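Sunday, October
Folke Wikström

In late to sort out the ventilation question before the Stalbridge people are back on the floor. The new office guidance got forwarded twice this week and both versions say different things about open windows, so I went with the stricter one and will ask Chong which is current.

CO2 logger in the small meeting room: left it running on the shelf by the door, sampling every 12 minutes. Baseline with the door shut and the room empty looked fine. With 3 people in for the planning call it climbed the whole time and was still climbing when they left. Opening the top window brought it down faster than the wall fan did. The fan may need its filter changed – I have not had the cover off yet.

Limit for that room stays at 2 people until I have a proper reading with the window open. Sign on the door still has the old number. Print a new one.

Masks: box of 300 arrived from Wamska. They are the flat kind and not the fitted ones we asked for. Fine for the corridor and the kitchen, but I would not use them in the small room. Wrote to Wamska, no answer yet. Do not open the second carton in case it has to go back.

Test kits are in the fridge marked Grulla, bottom shelf. The leaflet says room temperature is fine, so they can probably move to the cupboard and give us the shelf back. Check the expiry dates when moving them.

Vaccine appointments: the manager's note says time off is paid and nobody has to say whether they went. Please stop keeping the list on the whiteboard. I have wiped it.

To do: fan filter, door sign, second run with the logger by the window at seated head height. Cable is too short for that – borrow the long one from Chong's bench.
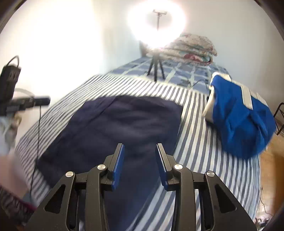
Dark navy garment spread on the bed, gripper fingers open.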